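Skomden Gripper Trials: Progress Report to the Almont Fund
Second reporting period
Prepared by Corina Stoica

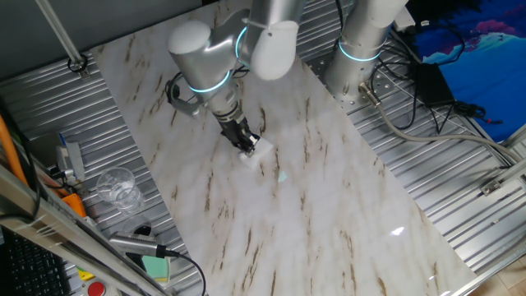
Audrey-Anne Poirier read the draft of this report and wants it noted up front that a two-finger gripper was always going to look good on a cube, and that the Fund should ask what happens with anything rounder. The Fund may consider itself prompted. Rounder is covered under Problems, where it belongs.

Work done

We had promised you a comparison of two grippers on one arm. You are getting it, minus the part where the second gripper arrived when the supplier said it would. The parallel two-finger unit went through its full schedule of 164 picks, all with small blocks on the marble-patterned board. The soft three-finger unit has done 53. Same arm, same controller, same starting positions, same person (me) writing down the results and trying not to have a favorite.

The two-finger unit dropped or missed 8 blocks. Most of those came in the first morning, before Nelli Pitkänen found that the closing force had been left at the factory setting, a value apparently chosen for handling soap bubbles. We kept the early misses in the count. It seemed only fair, and Nelli had already written them down in pen.

The soft unit is gentler and slower. It takes its time deciding it has hold of something, and the controller has to wait for it. On blocks it offers no advantage I can find.

Problems

Rounder objects. The two-finger unit can hold a ball if the ball cooperates. We tried informally and did not log it, mainly because Huguette spent much of the afternoon under the bench retrieving the ball. A proper round-object test is now in the plan.

Glare. The board is glossy, and under the overhead lights the vision software sometimes reports a block where there is only shine. The arm then goes and picks up the shine with great care. Turning down the lights fixes this and makes the logbook impossible to read. We have asked Wetutbridge for a quote on a matte board.

Cables. The power leads near the arm bases need proper routing. I wrote the same sentence in the last report.

Money

We have spent up to 40 percent of the equipment line. The matte board would come out of what remains and needs no change to the grant.

Next period

Finish the soft gripper picks. Run both units on round objects, with a lip around the board. Send the combined results to you and to the Campbell group by the end of June.

Decision needed from the Fund: whether the round-object results may go in the same final report, or whether you want them separately. Huguette Gosselin is holding the template open until we hear.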